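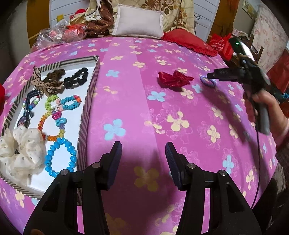

Kurniawati Saragih wrote back that Bollent could cope with the heat well enough, but that people there wanted to know how much notice they would get before the next spell of it. We have used her comment to set the order of work for the rest of the year.

Search this site Enter keywords Go

18 May 2021
By the Rirero weather project team

Since December we have sent 681 text alerts to households in Bollent and Esteck. Most were for heat, the rest for high wind. Notice now averages 10 hours, against a target of 12.

Two of the 45 rooftop thermometers read too high and have been moved into shade. The Subramaniam station lost its rain gauge in a storm – a new one is on order and the cost falls within the repairs line.

Still to do: shorter wording for the wind alerts, and a evening forecast for Esteck. We ask that the second payment be released as planned.

Contact us | © Rirero | Back to top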